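Cuaderno del taller, entrada del 18 de abril de 2020

Sigo con la base de ofertas raras. Ayer terminé de importar el archivo de Plilum y quedaron 2,819 anuncios en la tabla. Muchos están repetidos, porque la misma empresa publica el puesto de nuevo cuando no encuentra candidato y sólo cambia el título. Hoy he quitado los duplicados con la regla simple (mismo texto de funciones, misma ciudad) y me quedan 1,071. Es menos de lo que yo esperaba, pero prefiero una tabla pequeña y limpia.

La categoría "oficios poco comunes" tiene ahora 228 fichas. He leído una parte a mano. Hay un probador de colchones para hoteles, un afinador de campanas, una persona que huele papel de embalaje para decir si tiene olor extraño. Este último lo había clasificado el programa como "administración", supongo que por la palabra papel. Lo he corregido y he puesto una nota en la regla.

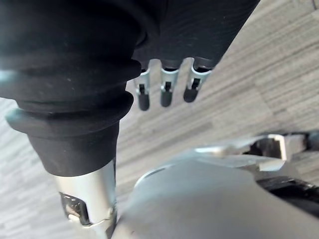 Anselm Vukić

Problema con Korkis: sus anuncios no dicen si el trabajo es a tiempo parcial. Ponen "dedicación flexible" y esto puede significar cualquier cosa. He creado un valor nuevo en el campo de jornada, "no declarada", para no inventar. Si alguno de vosotros tiene mejor idea, que la escriba al margen, pero por favor no cambiéis el valor sin avisar.

Helmy manda los salarios por hora y Skultska por mes, y en dos fichas de Skultska el salario es por pieza entregada. De momento no convierto nada. Guardo la cifra como viene y la unidad en la columna de al lado.

También he hecho una prueba del buscador con la palabra "catador". Salen bien los de aceite y los de té, pero no sale "analista sensorial", que es casi el mismo oficio con nombre más serio. Hay que hacer una lista de sinónimos. He empezado: catador, degustador, analista sensorial, juez de panel. Me falta saber cómo lo llaman en América.

Duda de gramática para quien revise: ¿escribimos "probador de muebles" o "persona que prueba muebles"? Lo he dejado de las dos formas y queda feo.

Pendiente: la lista de sinónimos, revisar los anuncios de octubre que llegaron sin ciudad, y preguntar a Korkis por la jornada. La copia de la tabla está en la carpeta común, con el nombre de siempre.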